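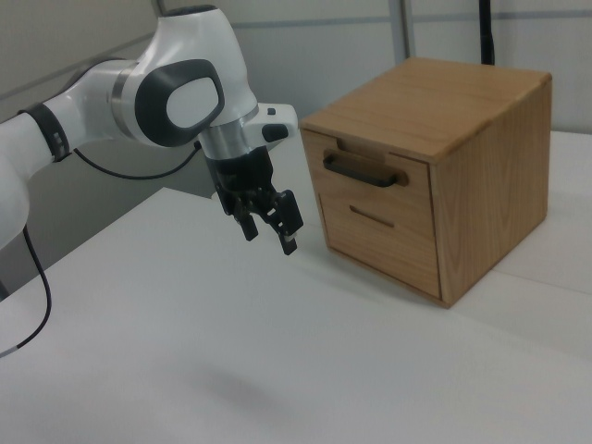
Shared Workshop Walkthrough – Opening Checklist with Comments
Tikance Makers' Hall
Checked by: Gifty Darko
Date: Jun 15, 2025
Last full check: May

Marks used: OK, FIX (can wait until the next check), STOP (do not use until cleared)

ENTRANCE AND EXITS
Front door opens fully from inside – OK
Back door opens fully from inside – OK
Comment: So much better than in May! The lumber rack used to stick out right where you'd want to run. Bleddyn moved it to the north wall and the path is now clear from the glue-up area all the way out.
Exit signs lit – FIX
Comment: The one over the back door flickers. New battery ordered.
Aisles clear, no cords across – OK

FIRE
Extinguishers on hooks, needle in green, pin in place – OK
Comment: All 3 checked and tags initialed. The one by the finishing room had a coat hanging over it. Coat is now in lost and found.
Oily rag can closed and emptied – FIX
Comment: Lid was closed, but the can was full to the top. Please empty it every night you use oil finish, even if there's only one rag in there. I've put a fresh stack of liners on the shelf above.
Finishes and thinners in the metal cabinet – OK

POWER TOOLS
Table saw: guard, riser and push sticks present – OK
Comment: I love the new push sticks. Whoever cut them with the long heel, please make more for the band saw.
Band saw: blade tension, guide bearings, door latch – STOP
Comment: Lower door latch does not hold. Tag is on the switch and the plug is pulled. Iyengar is bringing the part.
Drill press: chuck key off, table locked, vise bolted – OK
Bench grinder: rest gap and eye shield – FIX
Comment: Left rest needs to come in closer to the wheel. Use the right side only for now.
Cords and plugs, no cracks or tape – OK
Comment: Went through every cord by hand. The sander cord that was taped last time has been replaced properly, which made my morning.

DUST AND AIR
Collector bag below the line – OK
Blast gates move freely – FIX
Comment: Gate 11 sticks halfway. A little dry wax should do it.
Air cleaner filter – OK

FIRST AID AND GEAR
Kit stocked – FIX
Comment: Low on large bandages and saline. Everything else is there.
Eye wash tested, water runs clear – OK
Safety glasses clean – OK
Comment: Someone washed the whole bin. Thank you, thank you!
Ear protection – OK

STILL OPEN
Band saw latch – Iyengar
Exit sign battery – Gifty
Grinder rest and gate 11 – Bleddyn Ifans
Bandages and saline – Gifty

Anyone can pull a plug and hang a STOP tag, new members included. Write on the tag what you saw and leave it for one of us to clear. Spare tags are in the top drawer by the sign-in book.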